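Reading time: 2 min

Stondard publishes first results from household chore trials

Plivitz, July — Stondard today released results from its first series of chore trials, which measure how far a single-arm robot can get through routine household and shop-floor work without human help. The short version of the report: sorting is close, laundry is not.

The trials covered 34 tasks in 5 groups: sorting, tidying, wiping, loading and folding. Each task was run 90 times from a new starting layout. A run ended when the work was done, when an item left the work surface, or when the 4-minute limit expired.

Sorting and tidying begin at the bench. Colored plastic blocks, among them stars, a cylinder, a cube and a triangular prism, are set out on a wooden board, and the arm must bring them into groups by color or by shape.
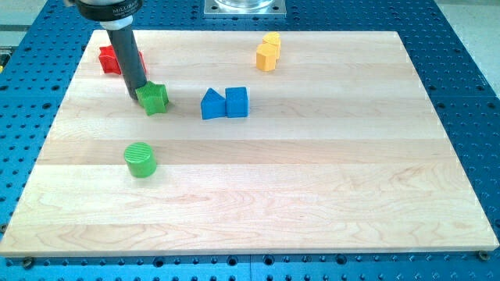
Bench results do not transfer directly to a kitchen. Rigid parts on a flat surface keep their shape when touched — towels, bags and cables do not. Folding had the lowest completion rate of the five groups, and no folding task met the threshold set before testing.

"A machine that can group parts on a board is useful in a stockroom now," said Olga Escobar, head of testing at Stondard. "It is not ready to put away a family's dishes."

Tanvir Siriwardena, who led the trials, said the next series will use the same tasks at the Marikar parts warehouse, with mixed bins and changing light.

The full report is available on request from the Plivitz office.

Related items
Stondard opens test hall in Plivitz
Marikar warehouse trial: scope and schedule
Flallberg joins loading study

Contact: Stondard Press Office, Plivitz | © Stondard | Back to top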